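Gristdale Workshop Notes
Home | Notebook | Props | Stores | Search

Last updated: Nov 14, 2018

Fruit table, second go

I still don't buy the claim that the red dish makes any difference. The note from October says "use the flower one, the round one confuses things," and gives no reason and no numbers. I went back through 40 pages of that book and found one line on it, in pencil, with a question mark. So today I treated it as an open matter and kept the flower one only to keep the two sessions comparable.

Things out today: the red flower-shaped dish, the dark grapes, the green grapes, the apple, the mouse from the desk box. The grapes are the toy ones from the Starano order. The listing promised "true to life weight." I put the purple bunch on the kitchen scale and got 59 grams, and anyone who has bought grapes knows how far off that is. Fine for our use, but let's stop writing "realistic" on the prop sheet.

The table top is a bother again. Gray marble pattern looks smart and hides every scuff and crumb. Dark things show up well on it, I'll give it that. Whoever picked it at Hauksdóttir had a nice showroom in mind. I wiped it twice and could not tell you if the second wipe did anything.

On the layout. The plan sheet calls for fruit in the dish and "one item that does not belong." I have doubts about the second part. A mouse is so plainly not a fruit that it proves very little if it gets left alone. A lemon-shaped eraser or a green ball would be a fairer test of sorting. I asked for one under the Skarari budget and was told to use what we have.

Also, the dish is shallow and the petals take up room that looks usable and isn't. Two bunches is about my limit before I start fussing with the edges. The apple on top of that is optimistic. If the sheet wants all three in there, the sheet should say which goes in first, because I did it three different ways and got three different piles.

Grapes on the bare table in the first one, on the dish in the second:
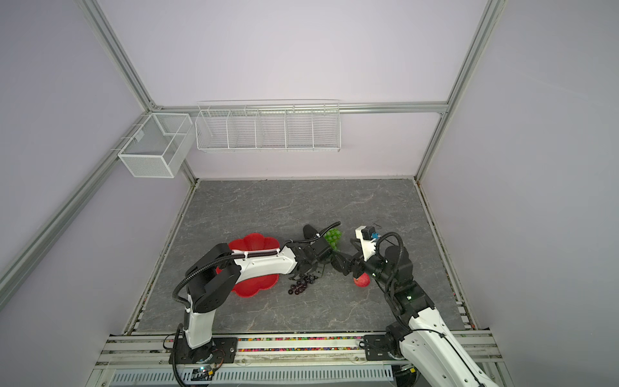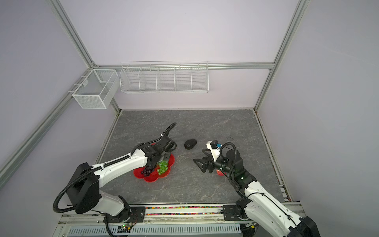 To sort out before next time

- Write down where the dish goes. "Left of center" is what we have, and that could mean anything. I put tape down 18 cm from my mark and will see if it survives the cleaning.
- Try the round dish for one full session. If nothing changes, cross out the October note.
- Weigh the green bunch too. I forgot.
- Prop box 9 has the wrong lid on it. It has had the wrong lid since we moved in.
- Ask whether the apple counts as "fruit, small" or "fruit, large." The sheet has it under both.

Not convinced by any of it yet. Leaving the tape where it is.

Contact the workshop | © Gristdale Workshop | Back to top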